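Orkerar Poetry List — Editorial Meeting
Minutes, 15 March 2023
Held in the upstairs office. Quorum present. The minutes of the previous meeting were accepted with one correction: item 3, for "reprint" read "reissue".

1. Collected poems, second volume

1.1 The typesetter has returned first proofs. The book stands at 160 pages including notes and the index of first lines. The contract with the printer allows no increase in extent without a new quotation.

1.2 Four poems have lines too long for the measure. The meeting considered reducing the type size for these poems only and decided against it. Turned lines will be indented 4 picas throughout and the practice stated in the note on the text.

1.3 Stanza breaks that fall at the foot of a page are not visible to the reader. The typesetter is to move one line over in each case. Where this cannot be done, the break will be listed in the notes.

1.4 The dedication was missing from the proofs. Editorial to supply.

2. Mendoza sequence

2.1 The sequence was submitted as 41 numbered sections. Section 18 exists in two versions, one printed in a magazine and one in the typescript. The magazine version drops the final couplet.

2.2 It was agreed to print the typescript version and give the magazine reading in the notes. The poet's estate has been told and has raised no objection.

2.3 Roman numerals will be kept for the sections. The contents page will list the sequence by title only.

3. Permissions

3.1 Two epigraphs remain uncleared. The first belongs to a translation published by Fudomport, which has asked for the print run and territory before setting a fee. The figures were sent last week.

3.2 The second epigraph may be out of copyright in the United States but not elsewhere. Rights to confirm. If there is no answer by the close of second proofs, the epigraph will be removed.
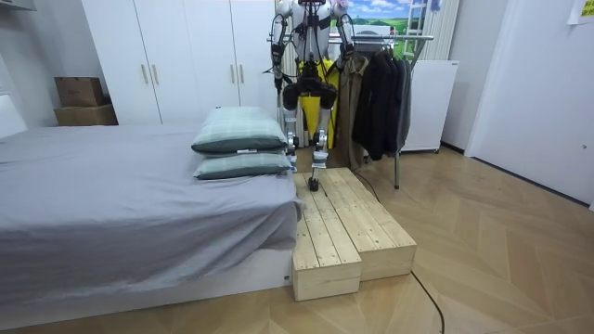
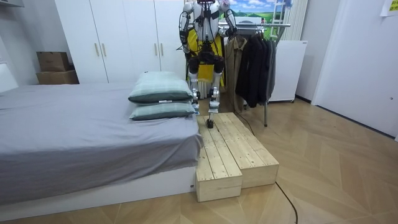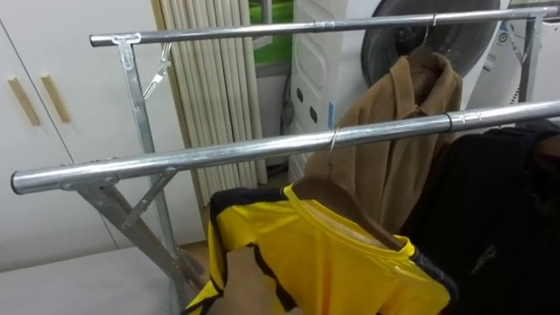
Bedroom with clothes rack: two fixed views, then the rack seen closer.

4. Online preview

4.1 The preview pages for the first volume show the half title, the contents and part of the index, and no complete poem. Readers have written to complain. The meeting agreed that the selection should be made by hand for both volumes.

4.2 Proposed selection for the second volume: the opening poem, one section of the Mendoza sequence and the first page of the notes. Approved.

4.3 The store description still carries the old subtitle. Marketing to correct it in all feeds — the printed catalog is already right.

5. Lamano chapbooks

5.1 Stock of the first two Lamano titles is low. A short digital reprint was compared with a full offset run. The digital paper is slightly whiter than the original and the spines would not match on a shelf.

5.2 No decision. Production to obtain a sample on the cream stock and bring it to the next meeting.

5.3 The third title is delayed. The poet has asked to reorder the final section, and the revised order has not been received.

6. Review copies

6.1 Bound proofs of the second volume will go out in May. The list used for the first volume is to be checked for closed magazines and returned parcels before any labels are printed.

6.2 Electronic copies will be sent on request only. Line breaks were lost in the last e-book file on small screens, and the file must be tested again before release.

7. Other business

7.1 The shared style sheet has two entries for ellipses which disagree. Spaced points are to be used in prose and the author's own practice followed in verse.

Next meeting: to be set when second proofs arrive.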